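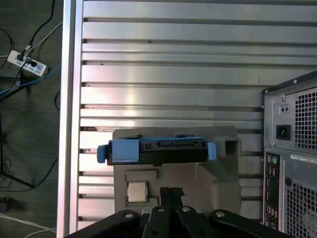
# Cambiar un disco en una bandeja extraíble

Esta guía sirve para servidores pequeños con discos en espejo (RAID 1). La escribí para el equipo Vetus de la oficina, pero los pasos cambian poco de una marca a otra.

## Antes de tocar nada

Haga una copia de seguridad y compruebe que se puede abrir. Un espejo no protege contra un archivo borrado por error.

Apunte el número de serie del disco averiado. En Linux se consulta así:

`smartctl -i /dev/sdb`

El nombre `sdb` puede cambiar después de un reinicio - el número de serie no.

## Retirar el disco

1. Márquelo como fallido y quítelo del conjunto:

 `mdadm /dev/md0 --fail /dev/sdb1 --remove /dev/sdb1`

2. Suelte el cierre de la bandeja y sáquela dos o tres centímetros.
3. Espere medio minuto a que el plato deje de girar.
4. Extraiga la bandeja del todo y compare la etiqueta con el número apuntado.

Si el manual no menciona el cambio en caliente, apague el equipo primero.

## Montar el nuevo

Quite los tornillos y guárdelos. El disco nuevo debe tener la misma capacidad o más. Compare los sectores, no los gigas de la caja: dos discos de la misma categoría pueden diferir un poco, y `mdadm` rechaza una partición demasiado corta.

Apriete los tornillos a mano, meta la bandeja hasta el fondo y cierre. Luego copie la tabla de particiones del disco sano y añada el nuevo:

`sfdisk -d /dev/sda | sfdisk /dev/sdb`

`mdadm /dev/md0 --add /dev/sdb1`

Revise dos veces el orden de los discos en la primera línea. Al revés, borra la tabla del disco bueno.

## Reconstrucción

El avance se ve con `cat /proc/mdstat`. En nuestro caso tardó 467 minutos. El servidor se puede usar mientras tanto, aunque irá más lento.

Al terminar debe aparecer `[UU]`. Si aparece `[U_]`, mire el registro del sistema y pruebe con otra bahía.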